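Sullach Opens Play Kitchen Lending Shelf for Families and Day Cares

April 6, 2026 - Sullach, the toy lending library run by Berisha, has opened a new shelf of play kitchen sets that families and home day cares can borrow free of charge. Loans run for 30 days and can be renewed once.

The sets are made up from toys donated during a drive in December, which brought in more than 3,000 pieces. Staff sorted them by size and checked them for cracks and sharp edges. Anything too small for children under three was taken out and passed on to Rikus, a school supply exchange.

Each set mixes things for pretend cooking with things for putting away, such as small cups, utensils, blocks, a basket and a box with a drawer.
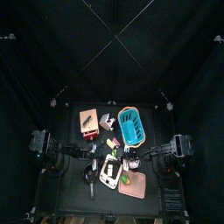
"Children will spend a long time filling a basket and emptying it again," said Azra Kos, who manages the collection at Sullach. "We wanted sets with plenty to sort - and not so many pieces that a parent dreads cleaning up."

Borrowers get a list of the contents with every set. Lost pieces carry no fee, but late returns cost $2 a week, up to a limit of $10. Sets should be wiped down before they come back.

Shelving for the new section was paid for by Skakis. A card is needed to borrow, and new members can sign up at the front desk with proof of address.

Contact: Azra Kos, Sullach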